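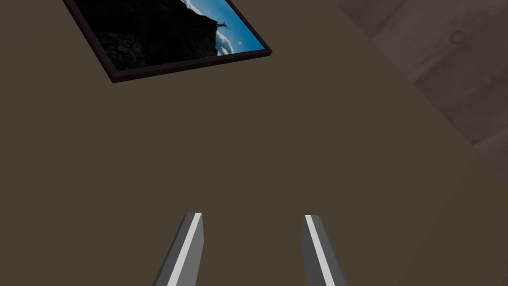 Issue 5

So the arm budget is finally on paper! I've got 3,000 dollars set aside, and Brekora wants more than 520 of it just for a gripper (two plain gray fingers, no cable, shipping extra). Ozan says buy it anyway. I'm stubborn, so I'm staying in the simulator a while longer, sliding an open gripper around a big olive surface with that framed cliff picture on it, the one with the tiny person standing at the tip with their arms out. I love that little guy.

What I still can't decide is the arm itself. Miline has the better warranty, but the Iltberg one fits my bench without me moving the drill press, and I really don't want to move the drill press again. I asked both for quotes back in December and only Miline has answered. If Iltberg writes back this week I'll post the numbers.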